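Category: Datasets / Simulation / Household tasks

# Murdale Chores: simulated household manipulation, v2

Murdale Chores is a set of simulated episodes for testing whether a two-armed robot can do ordinary work in a home. Version 2 covers doors and cabinet fronts only. Wiping, folding and dish loading were in the v1 plan and have been moved to a separate package, Pugh, with its own card.

Maintainers: Diễm Ông (scenes, rendering), Jarrah Brunton (control, scoring)
Last revised: February 2025

## Contents

- 800 episodes, each with one instruction and one success check
- 31 room layouts
- camera streams from the body and from the grippers
- joint positions, gripper opening and contact flags at every step

Episodes are stored one per folder. The success check is a short script that reads the final state of the hinge or latch. It does not look at the images.

## Task families

**Cabinet lever.** The robot has to bring a gripper to the handle, turn it past the latch angle and pull. Turning and pulling are scored separately, so a policy that gets the lever down and then loses its grip still earns partial credit. 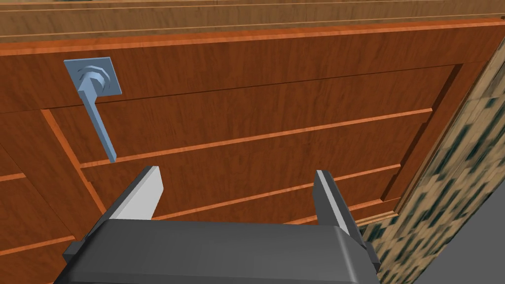 Gripper view, cabinet lever task. Open fingers below the handle.

The latch angle is fixed within a layout but differs between layouts. Policies that memorize a single wrist motion do well on the training rooms and fall apart on the held-out ones.

**Room door.** The handle is a lever again, but the robot has to place its base as well as its arm. Most of the difficulty is in the approach. If the base stops too close, the door has no room to swing; too far, and the arm reaches full extension before the latch clears. Either arm may be used, and the instruction text does not say which. 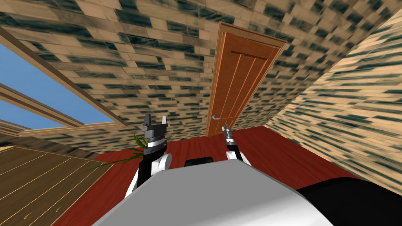
Base motion is recorded as velocity commands in the robot's own coordinates. Anyone who wants room coordinates can run `to_world.py`, which takes the layout file as its second argument. The script assumes a flat floor and will give wrong results in the two split-level layouts (listed in `known_issues.txt`).

Body camera images are stored as rendered, with the camera roll left in. We tried leveling them in v1 and dropped it – the crop removed the grippers too often. The roll angle is in the metadata for users who want to correct it themselves.

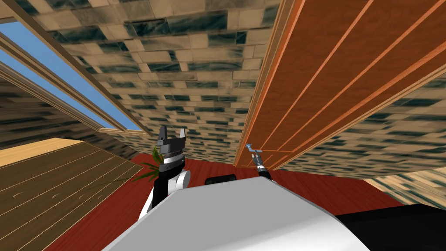
Body camera, both arms in view. Roll uncorrected.

## Baseline results

The Alteo baseline was trained on all episodes outside the held-out rooms and scored on 221 test episodes. It turns cabinet levers fairly reliably. It rarely completes a room door from start to finish. The usual failure is a stall: the gripper gets near the handle, hesitates and drifts until time runs out.

We read this as a no, for now, on unattended household use. The success checks are also generous. A door opened 15 degrees counts as open, and nobody carrying groceries would agree.

Results on the physical Mastov arm are not included. A small trial was run in September, but its logs use an older message format and have not been converted.

## Limitations

- Wall and floor textures repeat heavily across layouts. A vision model can learn the texture instead of the door.
- Handles are rigid, with no play in the joint.
- No people or pets are simulated, and nothing moves unless the robot moves it.
- Gripper cameras sit very close to the fingers, and the target is often out of view during the approach. We kept these stretches in, as trimming them would hide a real problem.

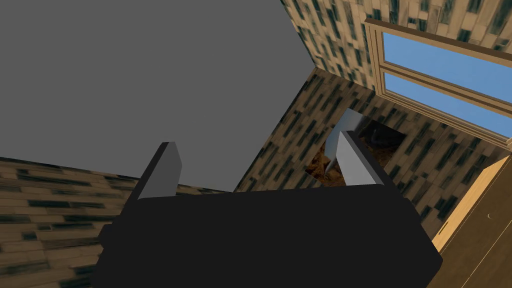
Gripper camera, fingers open and nothing held.

## Use

Research and teaching use is permitted, including publication of results. Please report scores for cabinet and door tasks separately; a pooled number hides the gap between them. State whether roll correction was applied.

Corrections go to Jarrah for anything in the scoring scripts and to Diễm for textures, layouts and missing camera streams. Include the episode folder name and the package version.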